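February, just gone 9 at night

Best club session so far!! I got the whole of the fruit bowl task to myself this time, and the idea is simple enough to explain to my nan: you work the gripper by hand, you pick things up and put things down, and later all of that goes into teaching the Narnach arm to do it alone. The Tuvcombe round wants 30 clean goes from each team. Lemon first, because I like lemons.
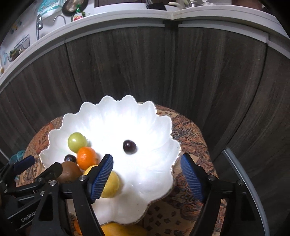 Page 2

Squeezing is the bit I love. Close the fingers too fast and the fruit shoots off sideways, so I've been practising slow (I did it with a rolled-up sock at home too, don't laugh). Skulel are ahead of us on the club board but we're catching up, and I've got a plan for the boring part, the sorting of all the goes into good and bad.
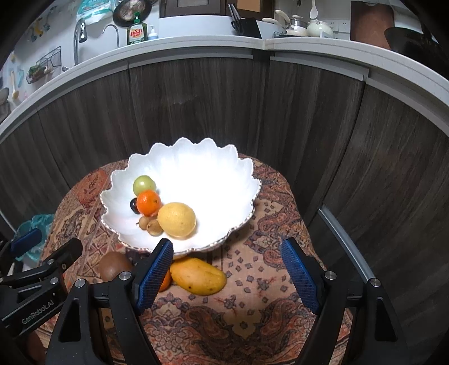

My plan is to split our list into easy fruit and awkward fruit, and do the awkward ones while I'm still fresh. Round and smooth is easy. Then there's the mango, lying at a slant on the cloth in front of the bowl, and the fuzzy kiwi over to its left, and those are going straight on the awkward list. I want 3 tries at each before I change how I come in. Must also charge the Coetzee battery tonight, and find my other notebook.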